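Lodgate Salon Software Help
Ticket: Online bookings ignoring nail bar drying time
Opened by: Yaneth Flores, Sakcombe Hair & Nails
Status: Solved

Yaneth Flores, 9:10 am
Hi team! We love the new booking page, and clients are using it like crazy, but gel manicures are going in back to back. I set a 5 minute gap after each one and the calendar skips right over it. Phone bookings we type in ourselves are fine. Help!

Marthinus Mkhize, Support, 9:44 am
Hi Yaneth, great detail, thank you! Knowing that phone bookings behave narrows it down a lot. Could you open Services > Gel Manicure and tell me which boxes are checked under Gap Time? Also, did you copy that service from another one?
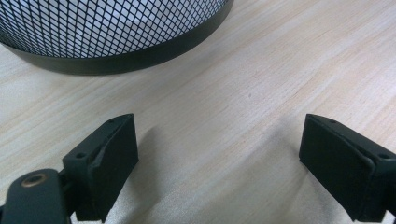
Tabletop and black mesh wastebasket.

Yaneth Flores, 10:20 am
Yes, copied from Classic Manicure back in August! "Use gap at front desk" is checked. "Use gap online" is grayed out and I can't click it.

Marthinus Mkhize, Support, 10:31 am
Got it, and I can see the same thing on my test account now (hooray!). A copied service keeps the online rules of the original, so the box stays locked. Please try this:
1. Open Classic Manicure and check "Use gap online."
2. Save, then go back to Gel Manicure and click Refresh Rules.
3. Log out and back in on the front desk computer.

Yaneth Flores, 11:05 am
It worked!! I made two test bookings and the gap showed up both times. Pedicures had the same problem, so I fixed those too while I was in there. Hanna at our front desk is thrilled.

Marthinus Mkhize, Support, 11:12 am
Wonderful news, and nice catch on the pedicures! I've passed the locked box to Yayra Dogbe on our calendar team so copied services get their own setting. Closing this one, but reply any time and it opens right back up.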